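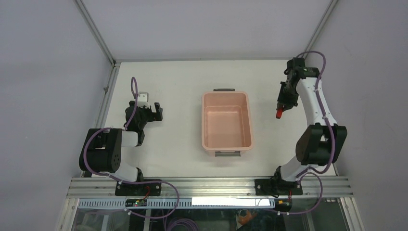

Workshop and Home Automation Board > General > Can they do chores yet?

Thread: Putting one thing in a bin. Is that a chore?

feedrate_low
Posted Wed 21 April

I run the packing end of a small shop in Flaltcombe. We do spares for garden machinery, so a lot of small parts in and out of plastic bins all day. The owner has asked me to write a page on whether any of our bin work could be handed to a pair of table-mounted arms within the next budget. I have been reading this board for a while and the opinions run from "already solved" to "never", with very little in between.

My own view, for you to pull apart:

Picking up a single rigid part and dropping it in an open bin is solved, if the bin does not move and the part is always one of a short list. Everything near that job is unsolved, or solved at a price we can't pay. By "near" I mean parts that arrive in a heap, parts in bags, bins that come back with a label stuck to the floor of them, and bins that someone has put down a hand's width from where they should be.

We have 375 part numbers in small goods. I would guess most could be held with plain two-finger grippers. I would like to hear from people who have run this sort of thing for longer than a demonstration.

---

oxbow_fitter

Your split is about right but I would draw the line somewhere else. The bin position is the easy bit. A camera looking at a fixed table will find a large bin with a plain colour against a white top every time, and if it has shifted you just offset the drop point. Bins are big and forgiving, and a drop can be out by a couple of fingers' width without mattering.

The pick is where you lose your day. A small part lying on a flat top gives the fingers almost nothing to get under. Cylinders roll when the first finger touches. Anything thin needs the fingertips to scrape the table, and then you are into table flatness and fingertip wear.

---

marl_and_grit

Disagree on bins being easy. Fixed table, yes. Our returns bins in September were stacked, and a stacked bin with handles at both ends is a two-handed job. One arm can drag it but it can't lift it level. We use a pair of arms and the second one earned its place on bin handling alone.

Also, "just offset the drop point" assumes the arm can still reach the new one without its elbow going through the other arm. Two arms on one table have a lot less shared room than the brochure drawing suggests.

---

feedrate_low

The shared room point is useful. Our bench is narrow and I had assumed both arms could serve one bin in the middle.

---

marl_and_grit

They can take turns. If you want both over the bin at once, plan on a lot of waiting and a lot of lost reach. Put the bin in the middle, split the parts left and right, let each arm keep its own side. If a part ends up on the wrong side, pass it over or push it. Passing is slow.

---

tin_lid

I'll be the one who says it. A person does this job without thinking, while talking, and also notices that the part is cracked. I have worked packing lines. No one is paid to put a thing in a bin. They are paid to notice what is wrong with the thing on its way to the bin. Until the arms do that, you are automating the part of the job that costs nothing.

---

oxbow_fitter

That is true of your line and untrue of plenty of others. Sorting returned stock by type is largely carrying. Inspection happens at a different bench. If the carrying goes away, one person can look after inspection and keep the arms fed.

---

tin_lid

"Keep the arms fed" is the chore. You have moved it along the bench.

---

halfnut

I can put some numbers to this. We ran a two-arm bench at the Givville site, open bin, single small parts placed by hand on a white top, no heap. The count was kept over 3000 picks. I logged every stop where a person had to step in.

Total stops: 70.

The largest group was grip on the very end of the part. The fingers close, the part is held, but it hangs off the tips at a slant. If the arm then moves gently it usually arrives. If it moves at full speed the part swings and goes on the floor. Next group was the arm taking hold of nothing and carrying on as if it had something. After that came cable trouble, which I will come back to. Missing the bin was the smallest group.

So I side with oxbow on where the trouble is. The bin is the least of it.

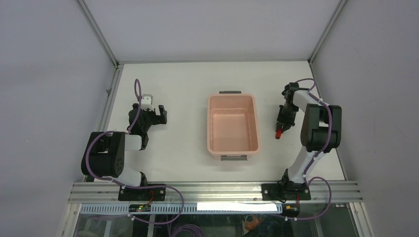

Tip grip, right arm. Bin still empty.

The red part is between the fingertips and the arm has the narrower gap to cover. The left gripper is open and holding nothing, so it has no claim on the middle of the table at that point. With a tip grip I would want the lift slow and a check on finger width before the carry. If the fingers have closed past the known width of the part, go back and look again.

---

feedrate_low

Thank you, that is the sort of thing I was after. 70 in 3000 is better than I had feared and worse than I can sell. What did a stop cost you?

---

halfnut

Depends who was nearest. The fix itself was short: pick up the part, put it back on the table, clear the fault, press go. The walk was the long part. With one person minding one bench the stops don't matter and the whole thing makes no sense. With one person minding several benches the stops matter a great deal, and they tend to come together.

I should say the parts were placed singly by hand. If you tip them out in a heap my figure is no use to you.

---

sprocket_aunt

Coming at this from the household side. I help test kit for people who have trouble with grip and reach, and the trial we are on at the moment uses the Bakke software on a pair of arms over a table. The question for us has never been speed. If it takes all afternoon to put the small things on the table into a box, that is fine, as long as it finishes and nothing has been crushed or dropped.

By that measure tidying one table is nearly there. What stops it being a household chore is that a household has no fixed table. The bin lives on a chair, the chair moves, there is a cat. Everything that works on our bench works because the bench is plain and walled on three sides and the light does not change.

---

tin_lid

Which was my point in different words. Take the walls away and see what is left.

---

sprocket_aunt

Partly. But people alter their houses for far less useful things than this. A clear table with a bin on it is not much to ask of someone who otherwise has to wait for a helper to come in. I would call it a chore done, in one spot in the house.

---

marl_and_grit

On plain walls: do the same in the shop. We put up matt grey panels round ours and the false picks dropped off. A shiny top is worse than a cluttered one. Glare off a bare aluminium front rail also gave us trouble until it was masked out of the camera view.

---

oxbow_fitter

halfnut, you said you would come back to cables.

---

halfnut

Yes. External cable down the arm needs a loop at every joint that turns. Too short and it pulls the plug at the wrist when the arm reaches out. Too long and it sags over the front rail, or the other arm catches it. Ours worked loose at the wrist end more than once, and it shows up as the gripper not answering, so you go looking for a software fault first.

What we settled on:

Tie at the middle of each link, never at the joint.
Run the arm by hand to its full reach in each direction before the last tie goes on.
Spare length goes in a coil below the bench, tied down.
Check the wrist plug at the start of each shift.

---

bodger_in_k

Internal cabling does away with all of that.

---

halfnut

It does until one breaks inside the arm. I can swap an outside cable in the time it takes to make tea. Costs are different for a big plant with spare arms on the shelf.

---

bodger_in_k

Fair enough for a small shop. I would still want a sleeve on it.

---

feedrate_low

Has anyone here used Fillelura grippers? They have been suggested to us as a softer finger that copes with more shapes.

---

oxbow_fitter

Had a pair on loan. Good on round things and on anything bagged. Poor on flat parts, because the soft tip folds when it should be getting underneath. They also hide the width reading that halfnut is relying on. The finger squashes, so you can't tell a thin part from an empty grip without some other check. We went back to hard fingers with a thin rubber pad glued on.

---

marl_and_grit

Same here on the width reading. We got round it with a look into the bin after each drop. If the bin starts empty and is still empty, the arm dropped it or never had it. That works for the first few parts and gets steadily worse as the bin fills, as a small part can slide under a bigger one. Weighing the bin is better. A flat scale under it, and the drop has to show up as a change.

---

halfnut

A scale is the right answer if your parts are heavy enough to register. Some of ours were not.

---

tin_lid

So now we have arms, panels, masks, padded fingers, a camera check and a scale, to put a thing in a bin.

---

oxbow_fitter

And a packing line has lights, benches, chairs, gloves, a rota and a canteen. You count what you are not used to.

---

tin_lid

I'll give you that one. I still wouldn't sign the order.

---

feedrate_low

Here is the draft of what I am going to put to the owner. Corrections welcome.

1. Heaped parts: no. Leave with people.
2. Single rigid parts, set out on a plain top, into an open bin: yes as a trial, one bench, two arms, each keeping to its own side.
3. Bagged parts: no for now. Look again when someone can lend us soft fingers along with a scale.
4. Checking for damage stays at the inspection bench and is not counted as a saving.

I have left speed out. None of you seems to think it is the deciding figure.

---

marl_and_grit

I would put speed in, if only so that someone else doesn't. An owner will stand in front of it and time it against a packer on the first morning. Tell them beforehand that it will lose.

On 2, write down who sets the parts out. If the answer is "the packer", tin_lid wins.

---

feedrate_low

There is a feeder on the old line that lays parts down one at a time. It jams, but it jams in ways we know. I'll add it to 2, and add a line on speed.

---

sprocket_aunt

On 4, ask whether the camera can at least flag the wrong part. It won't see a crack, but it should know a washer from a bush.

---

halfnut

It should. Ours did that well enough, different sizes of the same washer excepted. Keep those off the bench altogether.

---

feedrate_low

Noted. Washers are a good slice of the 375, so that trims the list before we start. I'll post again when I have had an answer on the money.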